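Against the long table

3/14/20

I have been in our new shared workroom for six weeks now and I have an opinion about it, which is that rooms where people make things have too much table in them and not enough floor. Or not enough of anything under the table. Let me explain, I have to be quick, bus at ten past.

We moved in with 2 vans and a list. The list said benches. Everyone wanted a bench. When you ask people what they need to work they say a surface, a big one, and they say it with their arms out like someone describing a fish. So we got surfaces. The man at Escobar, who do secondhand office stuff out past the ring road, sold us the first lot for 1,142 pounds and threw in a chair with a wobble. I was pleased. I thought, there, done, we'll never be short of room again.

Within a fortnight every inch was gone. Not on work. On cables, on somebody's lunch tub, on a screen that had been put down "for now". A table is a promise you can put something on it and people will keep you to that. I've come to think a long table is worse than a short one, because on a short one you run out and have to tidy up. On a long one you just shuffle along. You start at one end in the morning and by teatime you're working at the other end, with a sort of trail behind you like a snail.

My mother sewed for a living, curtains mostly, at a kitchen table that had to be cleared for tea every night. Had to be. Pins in the tin, cloth folded on the chair, machine down on the floor under the window. Thousands of times she must have done it and she moaned about it every single one. But she never lost a thing. I've lost a tape measure on a bench four times the size, it was on the bench the whole time.

So, first point. Clear it nightly. I know, I know. You're halfway through a job, the glue's on, you'll only have to get it all out again. Fine, leave the glue. But the other nine tenths can go away.

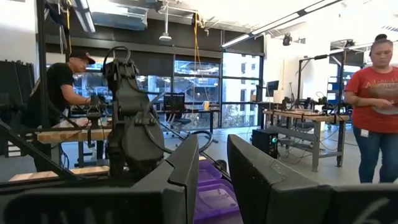
Posted by the editor, Grilla workshop notes

Second point, and this is the one I get shouted at for. Bins. I am a bins person. Plastic, see-through, any colour, the purple ones are good as you can spot them from across the room and still more or less see what's in them. People sniff at bins. They want drawers, they want the wall of little hooks with the outline of each tool drawn round it. I have worked in a place with outlines and what happens is the tool gets replaced by one a slightly different shape and then it lives nowhere, forever. A bin doesn't care what shape you are.

What I'd argue is that a bin is the right size for a job. One job, one bin. You stop, it all goes in, the bin goes on the lower shelf. We have benches with a wooden top and grey metal legs and a shelf underneath, and that shelf is the best bit of furniture in the building and hardly gets used at all. Everybody piles up on top and ignores it. Bending down, I suppose. It's the bending.

Third, the floor. Coiled things belong on a hook. I say this as a person who has gone over a hose with a full mug. A neat coil on the floor looks tidy and that's the trouble with it, it looks like it's been put away, so it stays. A messy heap someone would of picked up by now. Same with computer towers. They're on the floor because there's no room on the table, see point one, and then you can't get a broom round them, and then there's fluff, and then somebody is asking why the fan is so loud.

Power from the ceiling I am in favour of, strongly. A yellow cable hanging down where you can see it is not pretty but you walk round it, your head tells you to. A cable across the floor your feet find out about first. We had a quote to do the whole room properly with ceiling reels from a firm called Sandura and it was 3,900, and we said no, and I still think we were wrong. We spent nearly that on more tables.

Now windows. I'll give ground here. I used to say put the benches against the windows, work in the light, obviously. But a dark screen with a bank of glass behind it is a misery, you squint all afternoon, and you end up looking at the building opposite and wondering who's in there. In July it'll be worse. What I'd put by the windows is the handwork, anything you lean over and peer at. Screens on the side walls. The window table at the moment is a long dark thing with a monitor and a chair tucked under, and I'd bet money that chair gets less use then any other seat in the place.

What I'd really like is a gap. A proper one, in the middle, with nothing in it and a rule that nothing goes in it. Somewhere to walk across with your head down thinking about what's in your hands. People need that more than they need another two metres of worktop, and it's free, and I can't get anyone to agree to it. I raised it at the last meeting and was told we could fit a very good bench there.

I've been told I'm being fussy. Maybe so. Somebody wrote on the whiteboard under "when will the tables be cleared" the word Never, capital N, underlined, and people have started calling the far bench that. "It's on Never." Well quite. That's where my tape measure was.

Anyway. Bins on the shelf, hose on a hook, tables cleared by six. Try it for a week. I've got to run, and I've just seen I've left my own stuff out on the end, I'll get it tomorow.

Recent posts
Six kinds of tape and which drawer
Who has the good scissors
Stools or chairs, a reply
Sweeping up properly
Labels that don't fall off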